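Kurkum Festival adds second stage and free youth tickets for its April edition

August 7, 2019 – The Kurkum Festival, the open-air music and campaigning event held each spring on the old ferry field at Rollport, will have a second stage next year and will give 157 free tickets to young people who take part in local projects.

The changes were agreed after this year's festival, which drew more than 766 people and raised money for school meals and clean water schemes. Organisers say the field was full by early afternoon and that several acts had to be turned down for lack of stage time.

"We had a long list of singers and speakers and one stage to put them on," said festival director Jytte Steinarsdóttir. "Next April the talks will have their own place, and people can listen to them without a sound check going on behind."

The smaller stage will stand near the Monlow Road gate. It will be used for short talks in the daytime and for acoustic sets in the evening. The main stage stays where it was, facing the water, and music there will finish at the same time as before. 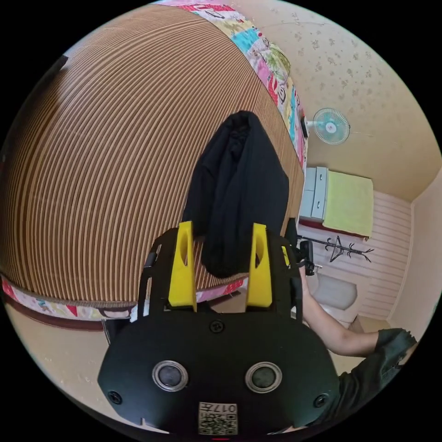
Free tickets will go to people aged 16 to 21 who complete 3 actions from a list to be published in the autumn. These include writing to a local councillor, helping at a food bank and joining a shore clean. Ragnheiður Oddsson, who runs the youth programme, said schools and clubs may apply as a group.

"Some of them came to us last time and asked what they could do besides buy a ticket," she said. "We have tried to give them a proper answer."

The first acts to be confirmed are the singer Shu-fen Fang, who last played at Rollport 2 years ago, and the folk duo Hrefna and Esben Dalsgaard. The duo will also lead a songwriting workshop on the opening morning – places are limited and must be booked.

Tickets go on sale in the autumn at the same price as this year. Holders of a camping pass should note that the camping field has moved to the north side of the site, and that cars must now use the Monlow Road entrance.

Press passes can be requested from the Kurkum Festival office, Rollport. Interviews with the director and with the artists named above can be arranged on request.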